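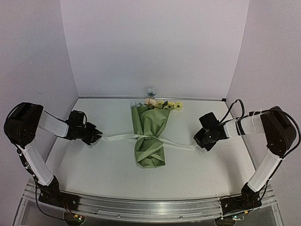

By Dragica Berisha | Reviewed by Elibariki Rweyemamu | Updated 2021-04-30

Brikach > Help > Wrapping and Ribbon > Artificial Bouquets FAQ

Should the bouquet be wrapped flat or upright?
Flat. Lay it on its side on a clear table, blossoms at the back and stems toward you. Upright wrapping is for potted arrangements only.

How is the paper folded?
In overlapping layers around the stems, tapering to the bottom end. Sage green creases visibly. The creases are acceptable on this product and do not need pressing.

When does the ribbon go on?
After the last fold. Pull both ends out to the sides at equal length before crossing them. White ribbon is the default with sage-green paper.

What length of ribbon do I cut?
Cut 200 cm for a double bow. For a flat knot, 19 cm beyond the crossing point on each side is enough.

The knot slips on coated paper. What can I do?
Pass the ribbon around the stems twice and tie on the second pass. Do not use tape under the ribbon, as it lifts the coating when removed.

Can artificial stems be shortened?
Yes, with wire cutters. Florist scissors will not cut the core and the blades will be damaged. Cover cut ends before wrapping.

Which paper is item 891?
Radulović uncoated, sage green, sold in packs of 200 sheets. The Dreltdale sheet in the same color is heavier and does not hold a narrow taper.

How should a wrapped bouquet be stored?
On its side, nothing on top, out of direct sunlight. Retie the bow if it has been stored since August or earlier.

Do you supply pre-cut ribbon?
Only through Orkbridge, in full cartons.

Related questions
Choosing a ribbon width
Removing creases from petals
Paper weights compared
Boxing bouquets for shipping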